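Coursework > State and Local Government > Project Reports
20 shares | 3 comments

Signing Up to Speak: The Draltby Public Comment Rule
Edem Mensah
Submitted Wed 6 October

1. What the project set out to do

In July the Draltby city council changed how residents get to speak at its meetings. Before that, you walked into the hall on Ansah Street, wrote your name on a sheet by the door, and waited. Now you have to register online or by phone by noon on the day before the meeting, give a home address, and name the agenda item you want to talk about. If the item is pulled, so is your slot.

The council president defended the change by saying that residents "lose nothing" and still have "plenty of time" to put their names down. I wanted to know whether either claim holds up. My first plan was to prove that they don't. I got less than I hoped for, and I have tried to say where.

2. The claim about time

The agenda goes up on the city website the day before the sign-up deadline. The rule doesn't give an hour, and the clerk's office told me it posts "by close of business." A person who works days could easily see the agenda for the first time that evening and have until noon the next day to read it, pick an item and register. If they work a morning shift, they really have one evening.

Calling this plenty of time seems generous. The council gets its own packet several days earlier, and members still complain in the minutes about not having read it.

The city's reply is that most agenda items are known weeks ahead. That may be true of the large ones. It doesn't help with items added late, and the rule makes no exception for those. Under the text as adopted, an item added after noon on the day before can be voted on with no public comment at all. I asked the clerk's office if this had happened yet and was told they would look into it. I am still waiting.

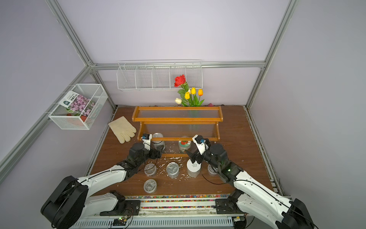

Figure 1. Two robot arms over a group of jars.

3. The claim about losing nothing

I read the minutes of 12 regular meetings, six before the rule took effect and six after. Together they list 191 speakers. Most of them spoke before the rule, and at first I thought that settled the question.

It doesn't. A single meeting in the spring dealt with the Stonex application to extend its quarry hours, and half of the Verkard neighborhood seems to have come out for it. Take that night away and the drop is much smaller. Summer meetings are thin every year, too, according to everyone I asked, although none of them could show me figures for it. The minutes from earlier summers exist on paper only, and I ran out of time to request them. Anyone repeating this project should start there.

So I can't say the rule cut the number of speakers by any particular amount. The council can't say it didn't, either. When the president told the meeting that participation was "holding steady," I found no report or count attached to the packet that would back that up. I would treat both sides' numbers with care until somebody does the work properly.

4. The address requirement

This part got little attention when the rule passed, and I think it matters more than the deadline. The home address a speaker gives is printed in the minutes, and the minutes are posted online. The stated purpose is to confirm that speakers live in the city. Yet non-residents are still allowed to speak under the rule, after residents have finished. If the aim is only to sort people into two groups, a check box would do it.

A renter who wants to complain about a landlord, or an employee of Stonex who lives in Verkard, has a fair reason to think twice. I don't have proof that anyone stayed away. People who stay away don't appear in minutes, so this method could never have found them.

5. Asking people

I spoke with 20 people outside the hall and at the bus stop across the street, on two evenings. Of these, 14 had not heard that the sign-up process had changed. It is a small group and not a random one. People near a city hall probably know more about the council than most residents do, so if anything I would expect the true share to be higher. But that is a guess.

One woman had come to speak that same night and learned of the rule at the door. She was offered a comment card, and she asked the staff member what happens to the cards. The answer was that they are "shared with members." The rule says nothing about cards. 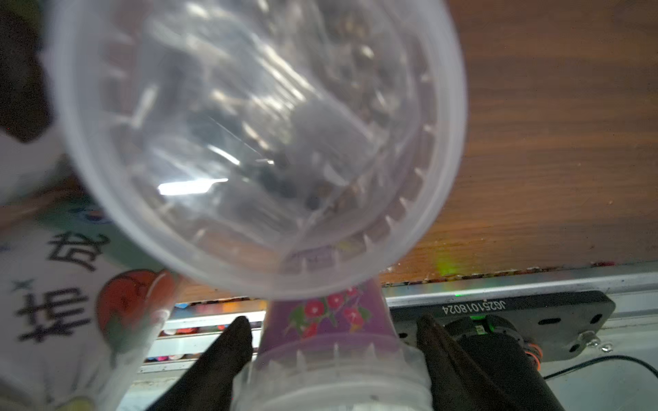
Rodrigo Nieto, who read a draft, thought I was being too hard on the council. In his view the old sheet by the door had problems of its own: the same handful of people got there early and took all the slots, and anyone coming straight from work ended up at the bottom and was often cut off when the hour ran out. With online registration, he wrote, "at least you know before you leave the house whether you're going to be heard."

I think he has a point about the old system, and I found two meetings in the minutes where the comment period closed with names still on the sheet. Still, the fix for that is a longer comment period or a fairer order of speaking. The council could have let people register early and kept the sheet for everyone else. Two nearby towns do it that way, and I could not find any sign in the minutes that Draltby discussed it.

6. Limits

Apart from the missing summer records, the main weakness is that I relied on minutes, which are written by the office that runs the process. They record who spoke. They don't record who called at 12:05 and was told no. I asked whether rejected registrations are logged and was told they are not.

I also didn't attend any meeting held before July, so my description of the old process comes from the earlier rules and from what people told me.

7. What I would ask the council

Publish the agenda at a fixed hour, and earlier. Drop the home address from the posted minutes. Keep a log of people who are turned away, with no names needed. The last one would cost very little, and by next summer it would show whether "lose nothing" was a fair description of the rule. The review the council promised when it adopted the change has no date on it, and I could not find it on any upcoming agenda.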